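25/06/2024

The Orkel scheduler went live at the Trevaskis depot with 192 routes loaded and one open ticket. The ticket read: "App asks for a name."

I checked the build. The login screen had a field for a user ID and nothing else. I closed the ticket as a duplicate of nothing.

It reopened at 18 minutes past the hour. The log showed up to 3000 identical requests, all from the Utis module, which we had removed before the first release. Each request held an empty string and waited six seconds for a reply.

I opened a console and typed "Illia."

The requests stopped. The routes recalculated, and every one of them ended at my address.
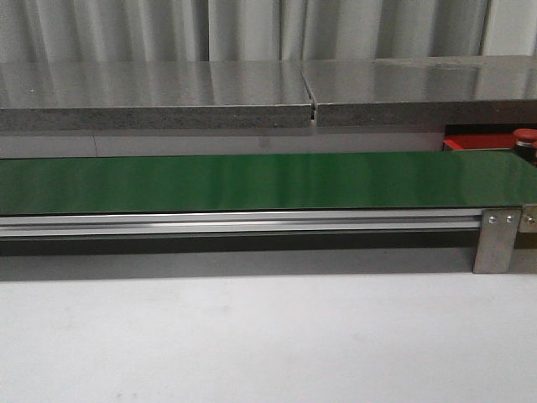

I set the ticket to resolved and went to unlock the front door.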